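Keeping a dream notebook by the bed (and other small household tricks for people with a companion in their head)

I get asked about the practical side more than anything else. Everyone writes about meditation and wonderland maps and whether the voice is "really" a voice, and then you go home and there's a sink full of dishes and somebody in your imagination wants to talk about owls. So these are my tips for running a home when you've got an imagined friend along for the day. Most of them work just as well if you only daydream a lot!

Start with the notebook. I keep mine in the drawer of the bedside table with a soft pencil, 2B, tied on with kitchen string. Pens leak on pillowcases. A pencil works lying on your back, which a biro won't, and you can rub out the bits that make no sense by breakfast. If you've already got ink on the cotton, dab it with a bit of milk before it goes in the wash, leave it for 25 minutes, then wash cool. I've saved three pillowcases that way, one of them my favourite.

Tie the string long enough to reach the far side of the page. I had mine too short for a whole winter and kept wondering why my handwriting leaned.

Next, chores as practice time. Washing-up is brilliant for this, because your hands know what to do and your mind can wander off. Petrauskas (he's my oldest one, a sort of heron in a waistcoat) came along properly while I was scrubbing a roasting tin. I'd talk to him about every plate. For a burnt tin, by the way, cover the bottom with bicarbonate of soda, add just enough hot water to make a paste and go and do something else until after tea. Then a wooden spatula gets nearly all of it.

Ironing is good too, but only for chatting. Please don't try picturing anything complicated with a hot iron in your hand. I scorched a tea towel at the exact moment I was working out what colour Fostach's boots were. (Green, in the end.)

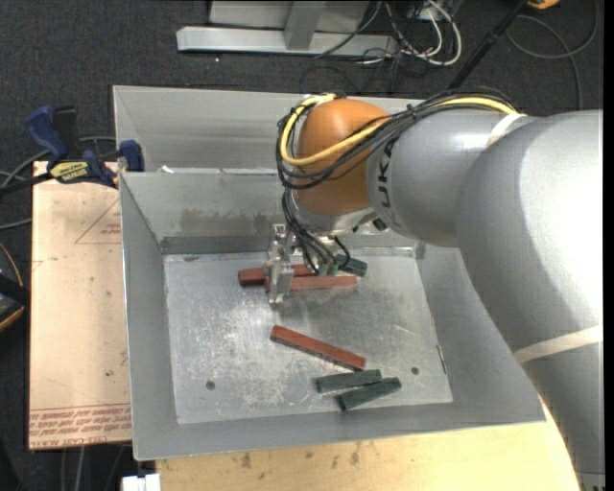 Folding is safer, and I've come to love it. Socks, pillowcases, all the flat things. Pick one pile for each conversation and when the pile is finished you can stop, or start on another if it's going well. Malou Kirkegaard, who wrote to me in February, does hers with the radio on low in another room so she can hear that there are voices but not the words. I tried it on a Thursday evening and it was lovely! It gave me something soft to listen through.

If you like a special seat for longer sittings, look after the cushion. Mine is filled with buckwheat husks, and they do go dusty. Undo the zip over a big mixing bowl, tip them through a colander with wide holes and let the dust drop out. The cover can go in the wash on its own. Don't ever wash the husks, they swell up and smell like a wet barn.

Candles: short and wide, on a saucer, well away from the curtains, and never when you might nod off. Wax on the saucer pops off in one piece if you put it in the freezer for a while. Wax on the carpet wants brown paper and a warm iron, moving the paper along as it soaks through. I use an old bread bag, the paper kind, printed side up.

Then there's drawing them. Lots of us do, and plenty of us do it badly, me included. Keep the sketches in a cheap ring binder, one section to each character, and slip baking parchment between pencil drawings so they don't smudge. I've got up to 400 sheets in there by now and Flaronetti has taken over most of them, because she's vain and has a good nose for a profile. Store the binder upright. Flat, the rings pull at the bottom pages and they tear.

For the fridge I made a small list that's only for things "they" suggest. It sounds daft, but it's handy. Kitisitz insists on pears. I never used to buy pears! Now I have two in a bowl most weeks, kept apart from the bananas so they don't go soft too soon, and if they do I stew them with a bit of ginger and have them on porridge.

Labels are worth doing too. I write on masking tape with the same bedside pencil, and it peels off jars cleanly even after months. If you've got old sticky labels that won't shift, rub in a little cooking oil, leave it overnight and wash with hot soapy water the next morning.

I'll put the lavender drawer bags on their own page when I've found where I wrote down the stitching. Petrauskas says it's in the notebook.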